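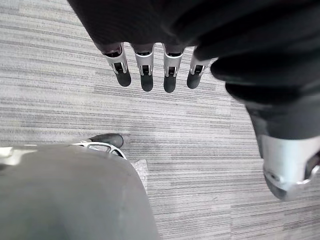
Robot with hands starting in our office in August, what happens to the support staff?

Posted in: Work and Automation

I do office services at a mid size place, carpet and desks and meeting rooms, nothing industrial. 70 people on our floor. There are 5 of us on the services side: mail, room setups, supplies, moving chairs back where they belong, all that stuff nobody notices till it's not done.

Management signed up for a pilot with a company called Flimari. The thing has actual fingers, four of them, with dark tips, and a cloth sleeve over the arm. Rolls up to a desk and hands you things or picks them up. We got one short info meeting and a handout. The handout says "frees staff for higher value tasks". No list of what those tasks are. I asked. They said it would "emerge from the pilot".

So what I want to know from people who have been through it:

Did anyone lose hours? Not jobs neccesarily, hours.

Who ends up looking after the thing? I have a feeling it's me.

And is it safe around people's feet. Our desks are close together, people push back in their chairs without looking.

Not against it. My back would love to never carry another box of paper. Just want to know what to ask before it starts, because once it's in I think the asking is over.

Posted by papertray_west

mailroom_refugee

We had one for most of a year at Brelteo. Different maker, same idea. Quick version, I'm on break.

Hours: nobody was cut the first half. Then one person left and wasn't replaced. That's how it goes. No announcement, the opening just never got posted. So ask that exact thing — "if someone leaves during the pilot, does the position get filled?" Get it in an email.

Who looks after it: you. Yes. Ours was sold to us as needing 5 minutes a day. Charging, wiping down the fingertips, checking the sleeve for tears, clearing the floor before a run. More like 80 minutes on a bad day. And none of it was in my job description, so at review time it counted for nothing. I had been keeping a notebook by then and that notebook got me a pay bump. Small one. Start the notebook on day one. Date, what went wrong, how long you spent. Doesn't have to be pretty.

What got better: the carrying. Supplies to desks, mail to desks, I stopped doing it and I don't miss it one bit. Also the end of day pickup, cups and so on, it was slow but it did it.

What got worse: small talk. Sounds silly. I used to see everybody on the floor twice a day with the mail and that's how I knew who needed what. Somebody's chair is broken, somebody's new and has no badge holder. After the robot I got tickets instead. People don't write a ticket for a wobbly chair, they just sit in it.

Feet: ours slowed way down near chairs. The trouble was bags and cords on the carpet. We made a rule about bags under desks and everyone hated it for a month, then forgot they'd ever done different.

Oh and ask who's allowed to stop it. We had a week where only the supervisor had the stop code?? Everyone on the floor should know how to stop it, not just services.

Hitircombe_nights

its fine. we have two at work and they mostly wait for someone to move a chair. you'll be ok

formerly_of_the_4th_floor

Going to disagree a little with the first reply. I was on the other side, I ran a pilot at a Malinowski office, 400 desks over several floors. So take it how you want.

We did not cut anyone and we did post the openings. But I'll admit the work changed more than we told people it would. We said "assistant". What happened was the services crew became the people who set the room up for the robot. Chairs in, aisle clear, boxes on the shelf it can reach. Some liked it. A couple of the older hands felt like they were working for it, and said so, and I didn't have a good answer then. Don't really have one now.

Things I'd push for if I was in your spot:

Training during paid hours, for all 5 of you. We trained two. Those two then couldn't take vacation the same week, which caused more bad feeling than the robot ever did.

A say in what it does first. Pick the job you like least and give it that. If you leave it to the vendor they pick whatever shows best in a demo. Ours handed out pens. Nobody needed pens.

Where it parks. Sounds minor, isn't. Ours was next to someones desk and she had to listen to the fan all day till we moved it.

A real review date with somebody from your crew in the room, plus a written list of what would make the company end the pilot. If there's no such list, it's a purchase and they're calling it a pilot.

On the fingers — ask what it can lift and what it does when it loses its grip. Ours just stopped and waited. Good with a stapler, less good with a full coffee. We had it in the rules by the second week, no open drinks.

And ask for a walk through at a quiet time, 7 in the morning or so, before the floor fills up. You see a lot more with nobody clapping. Stand next to it, push a chair back like people really do, see what it does. If they won't let you do that, I'd want to know why.

papertray_west

Thank you both, printing these. Notebook is bought. Sending the email about the open positions before lunch, will post what they say.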